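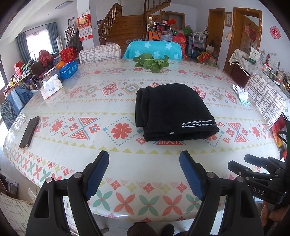

Garment folding at a dining table with hand-held grippers. Gripper arms with ribbed pads.

Kaneko Demonstration Recorder
Supplied by Zarkau, Skorkville

Overview
The Kaneko is a portable recording unit for teams who teach robots by demonstration. It receives the camera picture, finger opening and hand movement from one or two hand-held grippers and stores them against a single clock, ready for training. The operator performs the task directly, at the normal working height and in the place where the task is usually done. The same unit may be connected to a remote-control station when the demonstration is to be given through a robot arm.

Suitable tasks
The recorder is intended for table-top work with one or both hands. Cloth is well suited to it, as a garment changes shape each time it is lifted and a large number of varied demonstrations is normally required. Customers also use the unit for sorting groceries, packing bags and laying tables. We recommend that household items be left in their usual places during recording, unless they obstruct the movement of the grippers. A patterned tablecloth need not be removed.

Recording a demonstration
The operator holds the fingers open and still over the work area until the unit sounds a short tone. The task is then carried out at an even pace. A second tone is given when the fingers are again held still, and the recording is closed. Unsuccessful attempts may be marked with the side button and are kept in a separate folder. Starting positions should be varied between recordings, including the angle at which a garment lies and the direction in which its folds face.

Specification
Weight: 409 g, battery included
Battery life: 8 hours of continuous recording
Gripper inputs: 2
Storage: over 579 demonstrations of one minute each
Connections: USB-C, network socket
Carrying: belt clip or shoulder strap

Supplied with the unit
Recorder, charger, two gripper leads, belt clip, shoulder strap and printed guide. Grippers are not included. A list of compatible models is available from the sales office and was last revised in June.

Optional items
Mandusska review software, for trimming recordings and comparing them side by side. One licence covers 6 users.
Remote-control adaptor, for use with a leader arm.
Spare battery.

Training and support
A half-day introduction is offered at the Skorkville office or at the customer's premises. Enquiries concerning training, loan units and educational terms should be addressed to Esther Mwakyusa, Customer Support. Please state the make of gripper in use and the type of task to be recorded.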